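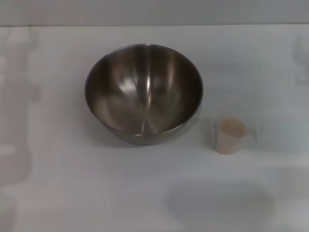 Über uns

Lomero ist eine kleine Schule für Menschen, die zu Hause jemanden pflegen. Wir geben Kurse, wir beraten am Telefon, und seit diesem Frühjahr gibt es bei uns auch ein Abendprogramm für Angehörige, die tagsüber arbeiten. Angefangen hat alles in einem umgebauten Ladenlokal mit schlechter Heizung und sehr guten Nachbarn, und in diesem Ladenlokal sitzen wir immer noch (die Heizung ist inzwischen neu!).

Wie es dazu kam

Esperanza Campos hat 15 Jahre lang als Pflegefachkraft im ambulanten Dienst gearbeitet. Sie fuhr von Wohnung zu Wohnung und traf fast überall dieselbe Situation an: Ehepartner, Töchter und Söhne, die von einem Tag auf den anderen eine Aufgabe übernommen hatten, für die sie niemand ausgebildet hatte. Wie dreht man einen Menschen im Bett, ohne sich den Rücken zu ruinieren? Was tun, wenn der Vater nachts um drei zur Arbeit gehen will? Wo stellt man eigentlich den Antrag, und was schreibt man hinein? Für all das blieben ihr zwischen zwei Terminen meist nur ein paar Minuten an der Wohnungstür.

Aus diesen Türgesprächen wurde ein Kursabend, dann ein zweiter. Casimiro Garrido kam als Teilnehmer dazu, er pflegte damals seine Mutter, und brachte nach dem dritten Abend einen Ordner mit, in dem er den ganzen Behördenweg aufgeschrieben hatte, mit Formularnamen, Fristen und Randbemerkungen. Diesen Ordner benutzen wir bis heute als Grundlage für unseren Kurs „Papierkram“. Casimiro leitet ihn selbst, und wir freuen uns jedes Mal, wenn Leute hinterher sagen, dass sie sich jetzt an den Stapel auf dem Küchentisch herantrauen.

Was man bei uns lernen kann

Der Grundkurs läuft über acht Abende. Es geht um Heben und Lagern, um Körperpflege, Essen und Trinken, Medikamente, Sturzvorbeugung und auch um Schlaf, und zwar um den der Pflegenden. Wir üben viel praktisch und in kleinen Gruppen, und es wird dabei mehr gelacht, als man bei diesem Thema vielleicht erwartet.

Der Kurs „Papierkram“ findet an zwei Nachmittagen statt. Bitte eigene Unterlagen mitbringen, auch und gerade die ungeöffneten Briefe.

„Jukgate“ heißt unser Gesprächskreis zum Thema Demenz. Der Name stammt von der Enkelin einer Teilnehmerin, sie hat ihn erfunden, und er ist einfach hängen geblieben. Man kann jederzeit dazukommen und auch wieder aussetzen. Wer nur zuhören möchte, hört nur zu.

Für Familien, die weiter weg wohnen, bieten wir eine Beratung per Telefon oder Video an. Da geht es oft um Geschwister und darum, wer was übernimmt, wenn einer nebenan lebt und die andere 500 Kilometer entfernt. Ein heikles Thema, über das sich aber erstaunlich gut reden lässt, sobald jemand Drittes mit in der Leitung ist.

Die Zettelwand

Im Februar haben wir im Flur eine Wand freigeräumt, an der Kursteilnehmer kleine Tricks aus dem Alltag aufhängen. Inzwischen hängen dort 337 Zettel. Socken vorwärmen. Das Radio immer auf denselben Sender. Die Tabletten neben die Kaffeedose, nie ins Bad. Suppe in der großen Tasse mit zwei Henkeln. Manches widerspricht sich, was für den einen funktioniert, geht beim nächsten schief, und genau darüber kommen die Leute in der Pause ins Gespräch. Wir lieben diese Wand!

Mit wem wir arbeiten

Unser wichtigster Partner ist der Pflegedienst Zabala, der uns für die praktischen Abende Pflegebetten und Lifter leiht und aus dessen Team auch zwei unserer Kursleiterinnen kommen. Die Zusammenarbeit ist für uns ein Glücksfall. Wir verkaufen keine Hilfsmittel und bekommen kein Geld dafür, wenn wir jemanden weiterempfehlen, und deshalb können wir auch offen sagen, wenn wir ein Gerät unpraktisch finden.

Was es kostet

Der Grundkurs kostet 80 Euro pro Person, und wer zu zweit aus einer Familie kommt, zahlt nur einmal. In vielen Fällen lassen sich Kosten erstatten, dazu beraten wir vor der Anmeldung gern. Wenn das Geld gerade nicht reicht, bitte trotzdem anrufen. Wir finden eine Regelung, ohne dass man dafür etwas nachweisen muss.

Besuch uns

Wer sich erst einmal umschauen möchte, kann zu unseren Öffnungszeiten am Vormittag einfach hereinkommen. Kaffee ist da, Tee auch. Der Eingang ist ebenerdig, und Angehörige, die man nicht allein lassen kann, dürfen selbstverständlich mitkommen. Während der Kursabende ist immer jemand im Nebenraum, der Zeit hat, vorliest oder Karten spielt.

Die nächsten Termine hängen im Fenster und stehen auf unserer Kursseite. Für den Grundkurs im Herbst sind noch Plätze frei.

Stand: 17. Juli 2022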